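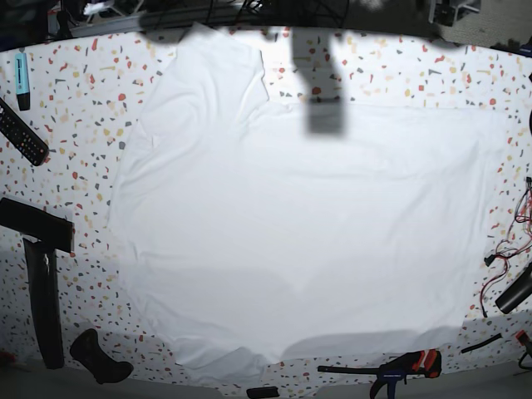
布の把持点検出をいじっていて、ここ二週間ほど同じところで詰まっていた。ようやく原因がわかったので、忘れないうちに書いておく。

やっているのは衣類の平置き操作の知覚部分で、俯瞰カメラの画像から布のマスクを取り、輪郭から袖先や裾の候補点を出し、把持姿勢に変換してプランナに渡す。社内ではこの一式をLariaと呼んでいる。プランナはStevensという別のリポジトリで、こちらはYhon Palominoさんが見ている。自分の担当はLariaのほうだけなので、以下もその範囲の話になる。

最初に困ったのは白い布のマスクだった。台の天板がテラゾー柄で、地が白っぽく、赤や黄土色や濃い灰色の小片が散っている。色付きの布なら問題ないのに、白いTシャツを広げると境界が地の色に溶ける。従来の色ベースの前処理では、布の中にできた浅い皺の影を境界と誤認し、逆に本物の裾のほうを見落としていた。

対策として、テクスチャの有無を特徴に加えた。天板には小片があり、布の上にはない。局所パッチごとに彩度の分散を計算し、分散が低くて明るい領域を布の候補とする。パッチの一辺は64画素にした。小さくすると小片の間の白地を布と判定するし、大きくすると裾の波打った部分がつぶれる。学習ベースのセグメンテーションに置き換える案もあったが、推論時間の都合で、まずは軽い方法で行けるところまで行くことにした。

これでマスクはだいぶ良くなった。ただ、把持点が時々とんでもない場所に出る。輪郭の上側、袖か肩が折れて盛り上がったあたりに候補が集中し、しかもフレームごとに位置が揺れる。

ここから先が長かった。最初は深度のノイズを疑って、平滑化のパラメータを順に変えた。効果なし。次に外部キャリブレーションをやり直した。再投影誤差は少し下がったが、症状は変わらない。輪郭抽出の近似精度も触ったが、候補の数が増減するだけだった。

原因はグリッパの除去処理だった。Lariaではアームの関節角からグリッパの位置を画像に投影し、その部分をマスクから抜いている。ところが画像のタイムスタンプと関節角のタイムスタンプがずれていて、動作中は実際のグリッパと抜く領域が一致しない。残ったグリッパの暗い部分が布の輪郭に食い込み、そこが凹んだ角として検出されていた。カメラに近い位置ではグリッパが大きくぼけて縁が半透明のようになるので、暗さのしきい値で落とすこともできない。

ログを調べたところ、ずれは108ミリ秒あった。カメラドライバが露光時刻ではなく転送完了時刻を打っていたのが主な理由で、そこに関節角側のバッファ1段分が乗っていた。止まった状態で確認しているときは当然再現しない。自分のテストはほとんど静止状態で撮ったデータだったので、気づくのが遅れた。

修正は三つ。

1. ドライバの設定を変え、露光開始時刻を使うようにした。
2. 関節角をリングバッファに溜めておき、画像の時刻に合わせて補間する。外挿はしない。該当する区間がなければそのフレームを捨てる。
3. グリッパの投影領域を6画素膨張させる。その領域に接する輪郭点は把持候補から外す。

3は安全側に倒しすぎかもしれない。グリッパが布の端に近づくと候補が減るので、終盤の微調整では前のフレームの候補を持ち越すようにしてある。持ち越した候補にはフラグを付け、Stevens側で重みを下げてもらっている。このインターフェースの変更はPalominoさんに相談して入れてもらった。

評価には600フレームの動作中データを新しく切り出して使った。グリッパ由来の偽の候補はほぼ消えた。残っている誤検出は台の周辺の物によるもので、右端の配線や左側のリモコンなど、黒くて細長いものが布のすぐ近くにあると輪郭が引っ張られることがある。布のマスクとしては連結成分の選び方の問題なので、こちらは別のチケットに分けた。物をどけて評価すれば数字は上がるが、実際の作業台はたいていこんなものなので、そのまま使っている。

可視化ツールも少し直した。Young-sook Cheonさんから、候補点と除去領域を同じ色で描くのはやめてほしいと前から言われていた。今回は除去領域を斜線で重ね、使った画像と関節角の時刻差を左上に表示するようにした。最初からこの表示があれば一日で見つかったと思う。時刻差が10ミリ秒を超えたら文字が赤くなる。

未解決のもの。折り重なった部分の扱いがまだ雑で、袖が身頃の上に乗っていると輪郭だけでは袖先がわからない。深度の段差を使うつもりだが、薄い布一枚の段差は今のセンサだとノイズに埋もれる。斜めから照明を当てて影の線を拾う方法を試す予定で、ライトの固定具を注文した。届いたらまた書く。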